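Striped carpet tiles in an office lounge: which way do you lay them?
Flooring and Interiors > Carpets

gamleygirl
October 2019

We're doing up the break-out area at work and I've somehow ended up in charge of the floor, which I'm thrilled about! We've got 200 tiles coming, a streaky grey and beige mix from the Nurelent range, and the fitter wants to know which way to lay them. He'd go all one direction. I'd love to turn them so the stripes alternate. Has anyone lived with both?

plumbline_19

All one way, every time. Turned tiles look like a chessboard and you'll be sick of it by Christmas.

tuftytoo

Oh, turn them, turn them! We've got a lounge like yours and I'm completely in love with that floor. Greys, taupes, pale beiges, all in short little streaks, and because the direction changes you get these soft shifts as you walk across. It hides crumbs beautifully too (we're a biscuity lot). It's got a big cream buttoned sofa on it with teal cushions and a white one, plus a round woven pouf, and the whole thing feels like somebody's front room. 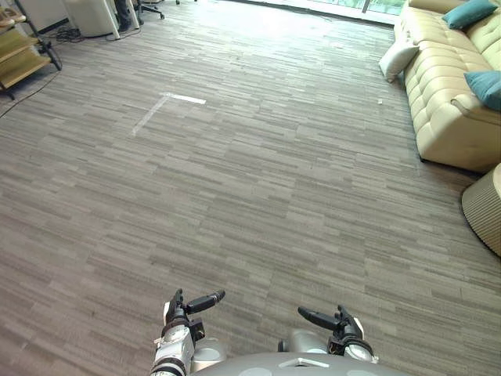 Do you need to glue every tile down?
Most loose-lay tiles only need a tackifier, which holds them still but lets you lift one out later. Go by what the maker says for yours, and make sure the subfloor is dry and level before you start.

Sorry, that bit is pasted from the notes I wrote for our other office when they did theirs. Might save you a phone call!

gamleygirl

Tuftytoo, that is gorgeous. The seams hardly shout at all, do they? I was expecting squares everywhere. And now I want the sofa.

plumbline_19

I'll grant you it's subtler than I had in mind. You can still see the rectangles though, and they'd bother me. Also it goes paler up by the window. Is that fading?

tuftytoo

Just the daylight I think, it's a lovely bright side of the room. Up close it's the same carpet.

skirting_the_issue

Fitter's mate here, well, retired. Both of you are right! Strong contrast in the tile, lay it one way. Gentle streaks, turn it and enjoy it. Do a dry run of 4 tiles on the floor first and look at them from the doorway, morning and afternoon. We did the Siddiqui building quarter-turned and I still think it's the nicest job I ever worked on.

Keep a box back for spares as well, same batch number.

plumbline_19

Agree on the spares. Don't agree on the turning, but it isn't my lounge.

gamleygirl

Dry run it is! Two one way, two the other, and I'll drag people over to vote. Next question: is a cream sofa madness in an office? I've seen one at Grastent with rolled arms and I keep going back to look at it.

tuftytoo

If it's a wipeable finish, go for it. Keep a soft cloth in the kitchen drawer and put darker cushions at the ends where everyone leans. And get a pouf, people fight over ours.

skirting_the_issue

Get the carpet down before the sofa arrives. Please. My back remembers.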